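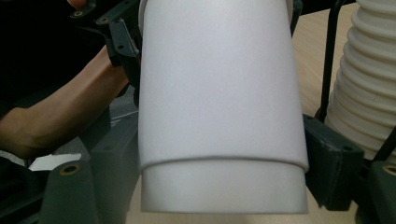 [robots-local] Re: Open day at Tevent, worth the drive?

On 12/4/20, a list member wrote:
> Did anyone go to the Tevent thing in November? The flyer promised
> "the future of handling" and free parking. I can vouch
> for neither.

I went. The parking was free.

The future of handling, for now, is paper cups. Tevent is collecting examples for a project called Plusten, and the way you collect them is that a person holds the gripper and does the job by hand, over and over, so that a robot can copy it later. They want 2000 runs. The board by the door said 512. I stayed for the better part of an hour and have seldom been so absorbed by tableware. 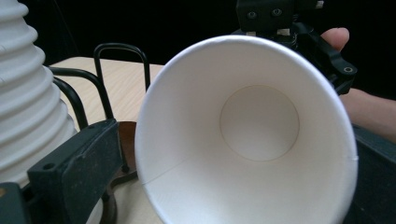 Paper cup at the Plusten table, with the cup stack and wire rack behind.

Visitors got a turn. You squeeze, the jaws close, and you find out how little you know about your own wrist. My run was number 139 of the public ones and I was thanked for it in a tone I remember from piano lessons.

The talk was by the Ververidis people, who make the jaws. It had 700 chairs set out for it, and I had my pick. Slides to follow, they said. They haven't.

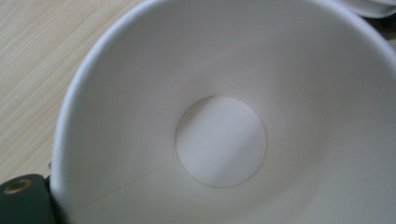 Fatelus wrote back off-list to say that the afternoon talk was better, that the slides are coming, and that cups are harder than they look. I'll give them the last one.

Is anybody driving up for the spring one? I can bring sandwiches.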